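12/05/2025

It is now one winter and a half that I am keeping a sourdough starter, and I want to write down what I learned before I forget it. My English is slower than my thinking, so please be patient with me. I write the recipe parts in grams because in my country nobody bakes with cups, and I never learned how much is a cup.

I began in January, in the middle of the hot weather, and I think this was my first mistake. In the heat the flour and water become alive very fast. On the second day I had so many bubbles that I believed I was very talented. On the fourth day the jar was flat and smelled like nail polish. I threw it in the compost and felt a little ashamed. Later I read that the early bubbles come from other bacteria and not from the yeast, and that a quiet period after them is normal. So I had killed a healthy starter. The second one I left alone, and it is the one I still have.

The flour matters more than I expected. I started with the cheapest white flour from the supermarket in Fimalstead, and it worked, but the starter was always tired. Then I bought a bag of rye from Ganum, the small mill shop on the road to the coast, and after two feedings the jar was climbing to the lid. Now I feed with half rye and half white. The rye costs more, but I use so little of it that one bag is enough for a long time. I keep it in the freezer against the small moths, which we had one summer in the rice and which I don't wish to meet again.

My feeding is very simple. I keep 60 grams of old starter, I add the same weight of flour and the same weight of water, and I stir with the handle of a spoon. If I bake the next day it stays on the bench. If I don't, it goes to the fridge behind the yoghurt. Many websites say you must feed twice each day, like a newborn child. I did this for one month and I became a nervous person. The fridge was a big relief. The longest time I left it without food was 31 days, when we went to visit family, and when I came back there was grey liquid on the top and a strong smell of vinegar. I poured off the liquid, fed it three times and made bread. The bread was more sour than usual, but we ate it.

About the loaf itself I have less to say, because I still don't understand it completely. My standard dough weighs 1081 grams. This is a silly number, I know. It came from the first recipe I copied, when I made an error with the water and the result was better than before, so I kept the error. I tried once a larger one of 1306 grams for a lunch with guests and it touched the roof of my oven. The top was black and the inside was wet, and I served it toasted.

The thing which improved my bread the most was to stop looking at the clock. The recipe said four hours and I gave four hours, in summer and in winter, and in winter my bread was a brick. Now I put a rubber band on the outside of a straight glass jar with a small piece of the dough in it, and when this piece has grown by half, I shape the loaf. In a cold kitchen it can take the entire day. I learned this from the leaflet of Oyewole, who sell the bread baskets, and it was the most useful piece of paper I received with any purchase.

I should say also something of the discard, the part you remove before feeding. In the beginning I threw it away and my conscience was not clean. Now I collect it in the fridge for one week and make flat pancakes with spring onion, salt and a little sesame oil. They are fried in a hot pan until the edges are brown. You don't need to wait for any rising, and they are ready faster than rice. For me they are a better reason to keep a starter than the bread.
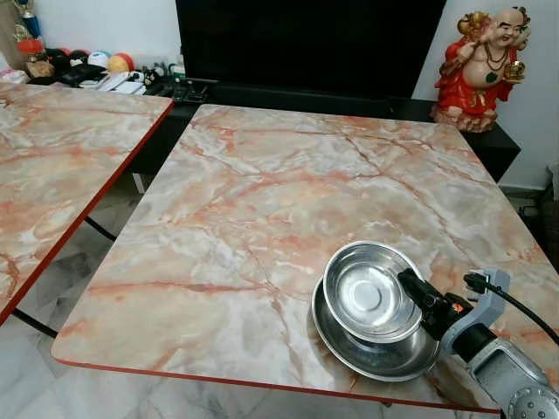
Gonda wrote to me under the last post that pancakes from old discard become bitter, and that I should use it within three days or mix it with fresh flour to soften the taste. I tested this with two batches. The one from seven days was sharper, it is true, but I wouldn't call it bitter, and with the spring onion I liked it more. Perhaps it depends on the flour. If your starter is all rye, I can imagine that three days is a wiser limit.

There was also a question about salt, if it can go into the discard when you collect it. I don't do it. I add the salt only when I mix the batter, half a teaspoon for one bowl, and I taste a small pancake first.

Next I want to try a loaf with cooked potato in the dough, as my grandmother made. She never wrote the quantities, so I will have to begin with guessing. If the potato makes the dough too wet I will bake it in a tin and write here what happened.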